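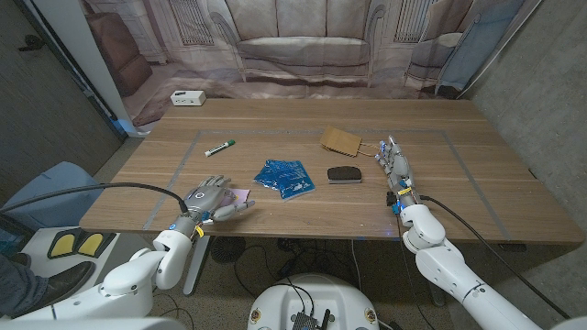

Small items on a wooden table, with a work area marked in gray tape.

Packing Small Paper Bags at a Shared Table
Household Guidance Sheet 9, Pornell Home Services
Revised 13 September 2020

This sheet is intended for residents who prepare small bags of mixed items at a table, whether for a school event, a parcel to a neighbor or the supply shelf in the hall. It replaces the February version. Questions may be addressed to Tiziana Valentini at the Pornell office, extension 188.

Marking the work area
Set out a rectangle on the tabletop with tape before any items are brought over. The rectangle should run fairly close to the edge at which the work is done, so that no one has to lean. Press the corners down firmly. On an oiled or waxed table, test a short strip on the underside first and leave it for 30 minutes. Tape should be removed at the end of the day, pulled slowly and low along the grain. Residue may be lifted with a cloth dampened in warm water and a little dish soap – scouring pads are not suitable for any wooden surface.

Laying out the items
Everything that is to go into one bag should be inside the rectangle before packing begins. Lay the bag on its side toward the back, with the handles free. Soft packages belong in the middle, where they can be flattened by hand. Markers are best kept to one side, caps on, and cards should lie flat until they are needed.

Order of packing
1. Open the bag fully and push out the base from the inside.
2. Place firm, heavy items on the base.
3. Stand markers and pens upright along one wall.
4. Add soft or crinkly packages next, and press out loose air without squeezing the contents.
5. Slide the card in last, against the front wall, so that the recipient finds it first.

Gel packs and other cold items require a sealed inner bag. Kraft paper loses strength quickly when damp, and twisted paper handles are usually the first part to give way. A cold item should be added only when the bag is about to leave the house.

Care of the tabletop

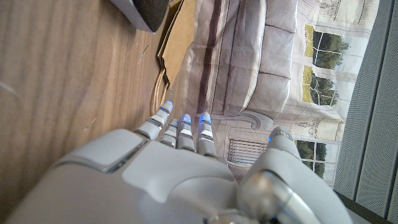

A wooden table used daily for packing and sorting should be wiped along the grain, never across it, and dried at once. Crumbs of tape adhesive collect dust and will in time leave a gray line that is difficult to remove. Where the finish has a soft shine, polish is needed only occasionally. Residents of the Irnadia building are reminded that the tables on the ground floor may not be treated with silicone sprays.

Marks from whiteboard markers should be dealt with the same day. Rub gently with a dry cloth, then with a damp one. If a mark remains, consult the office before using alcohol – some finishes will cloud.

Storage
Paper bags keep best flat, in a closed drawer, with the handles folded inward. The hall cupboard holds 130 bags in the small size. Please enter withdrawals on the sheet inside the door.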